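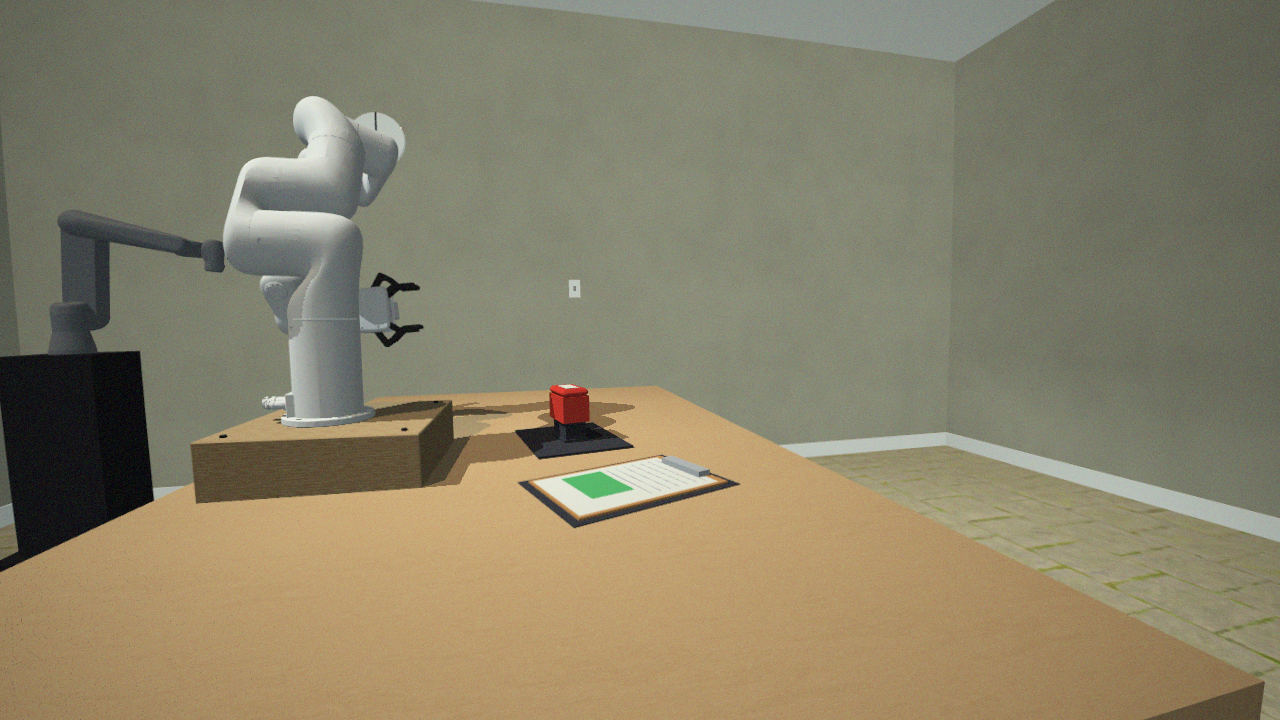 4.2 Simulation package under review

Figure 3. Start state of the clipboard task as rendered by the Clamo package. The gripper is open and holds nothing.

The second product we assessed was Clamo, a simulation kit sold by Fludard as a ready-made workcell with task files, object models and a scoring script. We used the release dated 1 April 2024 with its default settings. Installation was carried out by Tazi and repeated on a separate machine by Noonan, who had no part in the earlier trials.

Each task file fixes the pose of the arm, the objects on the table and the lighting. In the clipboard task (Figure 3) the white arm stands on a wooden block at one end of the table, with the red object on its black base plate and the clipboard further along. The rows of print on the sheet are too fine to read at this view, and we therefore excluded the kit's optional text-reading test from the comparison. The green square on the left part of the sheet remains distinct and was used as the visual target.

We ran 800 episodes, in batches with different random seeds. An episode was stopped after 84 seconds of simulated time if the scoring script had not reported an outcome. The script returned no result in 19 episodes, all of them in batches where contact logging had been switched on. Fludard's support desk confirmed the fault in May and supplied a patch, which we did not test. These episodes are counted as failures in Table 2.

Shadows are rendered on the tabletop by default, and the manual gives no means of turning them off for a single object. Lysenko found that a change of light direction required the whole task file to be rebuilt, a job of roughly 5 minutes. The Dustthorpe kit (Section 4.1) allows the same change at run time.

Object models are supplied with mass and friction values, but the source of these values is not stated. We kept them as delivered. Users who intend to move a trained controller to a real arm should measure their own objects first.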